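The Water Table: A Small Study of a Shared Corner
Student project report, Drallwood course in everyday design
Monday, March 7, 2022

When our group was asked to choose a shared space and see how people really use it, we thought first of grander places, and then settled - very happily, I must say - on the drinking water table at Andon. It has a paper sign on the wall above it and bottles of all sizes, and it gets untidy remarkably quickly.

Our plan was simple. We would let the table be used as usual, tidy it by hand for 20 minutes, and write down what made the job slow. The big bottles with carrying handles were the easy part, as they stand firmly and give you something to hold. The small ones were much more trouble, because they lean on their neighbours and like to lie down.

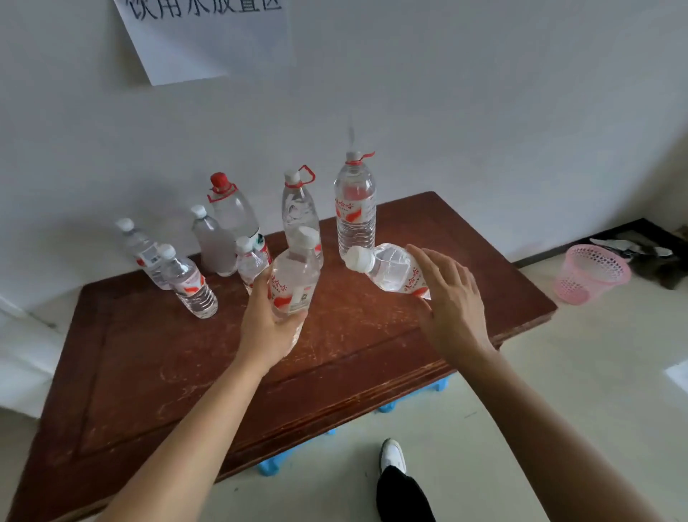
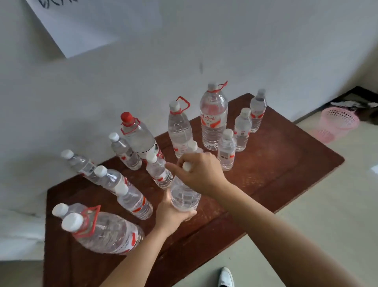 Both hands at work among the bottles on the water table.

Should the tall bottles go at the back or at the front?

We would put them at the back, against the wall, so that the small ones can be seen and reached without anything being knocked over. The one drawback is that a full large bottle has to be lifted over the others, so it helps to leave a gap at one side.

We also tried grouping by cap colour, which looked cheerful but helped very little, and grouping by size, which we kept. In December the Sturnalmont group had suggested a low tray for the small bottles, and we would dearly like to try that next term.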